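Teaching by Hand: A Morning at Nimeo's Open Day

The demonstration hall at Nimeo occupies the ground floor of a former textile warehouse, and the company opens it to outsiders twice a year. The spring session drew 112 registered visitors, most of them from packaging, food processing and light assembly. They had come to see how a robot arm learns to pick up things that don't keep their shape.

That problem has been on the industry's list for a long time. A rigid part with a known geometry can be located, grasped and placed by equipment that has changed little in principle over several decades. A bag of salad, a folded towel or a bunch of stems is another matter. The object bends when touched, hides parts of itself and looks slightly different every time it is set down. Writing rules for such an object is slow, and the rules tend to fail on the next one.

Nimeo's approach is to skip the rules and record people doing the job. An operator holds a pair of instrumented grippers, one per hand, and carries out the task at normal speed. The position and opening of each gripper are logged along with video. The recordings are then used to train a control policy, and the policy is run on a two-arm cell fitted with jaws of the same shape.

The cell on show was an Arrieta bench unit, a compact frame with two six-axis arms mounted at shoulder width. Nimeo doesn't build its own arms and says it has no plans to. The company sells the recording kit, the training pipeline and a service contract. The arms are the customer's choice, provided that the reach and payload fall within a published range.

The morning began with a talk on calibration, which ran 15 minutes over. The speaker's main point was that most bad recordings are spoiled before the operator moves. If the gripper opening is read a few millimeters wide of the true value, the trained policy will close late or squeeze too hard, and no amount of extra data fixes it. Nimeo now has its operators run a short opening and closing routine at the start of each session, and again after any break. Sessions without the routine are discarded automatically.

A second talk covered the data itself. The flower handling set, which Nimeo calls Skindonance, holds 3,659 recorded episodes made by 26 operators. An episode is one complete attempt at one task, such as lifting a bunch, turning it or setting it into a container. Failed attempts are kept and labeled. The engineering team regards them as useful for evaluation, though it has stopped using them in training after a trial in October gave mixed results.

Why flowers? The answer from the floor was partly commercial. Vulari, a supplier of arranged bouquets to supermarkets, is paying for part of the work and wants a machine that can move finished bunches from a bench to a shipping sleeve. The other part was technical. A bunch of flowers is soft at the outside and fairly stiff at the core, so a gripper has to pass through one to hold the other. A grasp that is too shallow strips petals. One that is too deep crushes the stems. There is also no single correct place to hold it.

Artificial flowers are used for almost all of the recording. They survive repeated handling, they can be left out overnight and they cost less than a fresh supply for each session. They are also lighter than real stems carrying water, and the material springs back in a way that live petals do not. Nimeo addresses this with a smaller set of recordings on fresh bunches, used at the end of training. Visitors from the cut flower trade asked several times how large that smaller set needs to be. The company's reply was that it depends on the species, and that it has tested only 5 so far.

The robot demonstration took place before lunch. The Arrieta cell was given a bunch in a low container and told to lift it, rotate it by a quarter turn and put it back. The first run was clean. On the second, the left arm hesitated above the bunch, withdrew and tried again from a lower angle before closing. The engineer at the console left it alone. The third run ended in a stop when one stem caught on the edge of the container and the force limit tripped. The cell was reset and the run repeated without trouble.

The pace was slow. A lift and turn that takes a person a few seconds took the cell some 20, and the motion between grasps had a visible stutter. Nimeo attributes this to the rate at which the policy issues new commands and expects to improve it with a revised controller later in the year. For Vulari's purposes the speed is not yet enough. The bench-to-sleeve step would need to run at least twice as fast before a pilot line made sense.

After lunch the recording side was opened up, and this proved the busier part of the day. Operators worked with both hands on the bunch, closing the jaws from either side and adjusting the grip as the blossoms shifted. Each gripper carries a printed square marker, which the software uses as a visual reference when it works out where the hand is. The jaws are faced with black rubber, soft enough to hold a stem without cutting it.

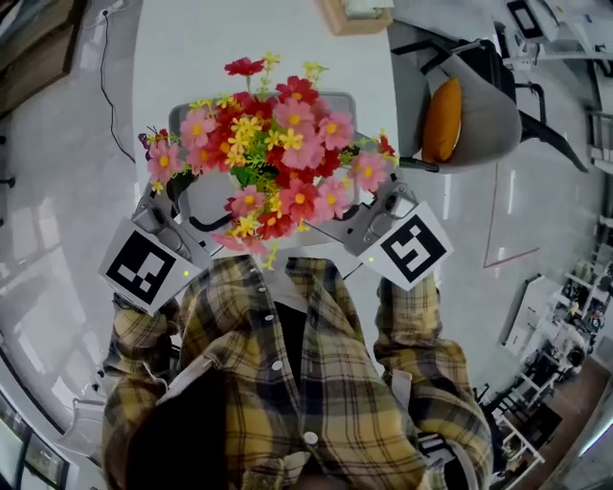

Does the operator need any robotics training? Nimeo asks for half a day of practice with the grippers and no background in programming or machine control.

The half day is spent mostly on unlearning habits. New operators tend to use their wrists too freely, reaching angles that a bench-mounted arm can't reproduce. They also tend to correct small errors with a quick flick, which the tracking software records poorly. The practice tasks are designed to bring out both faults early - a set of blocks that must be stacked without tilting, then a cloth that must be folded with the jaws kept level.

Fatigue is the other limit. The grippers are light, but holding the arms forward for long periods is tiring, and recordings made late in a shift show more regrasps than those made early. Nimeo caps each recording block and rotates operators between benches. Several visitors who took a turn with the equipment put it down sooner than they had expected to.

Questions at the closing session were practical. One visitor wanted to know who owns recordings made at a customer's site. The standard contract leaves them with the customer, with an option to share them in return for a lower license fee. Another asked whether a policy trained on one arm could be moved to a different model. Nimeo has done this between two units of similar reach and reports that success rates dropped at first, then recovered after a short round of additional recording. It did not offer figures for arms that differ more widely.

There was also a question on maintenance. The rubber facings wear, and worn facings change the effective grip. The recommended practice is to replace them on the recording grippers and on the robot at the same time, so that both sides of the system continue to match. The printed markers are cheap and can be swapped in a minute, but a scuffed or bent one should be taken out of service as soon as it is noticed.

Attendees left with a data sheet for the recording kit and a price list, the latter marked as valid until 2018-03-30. The kit comes as a pair of grippers, a charging base, a calibration board and a single-seat software license. Support for the Arrieta bench unit is included. Support for other arms is quoted separately, and the lead time for that work is currently longer than the lead time for the hardware.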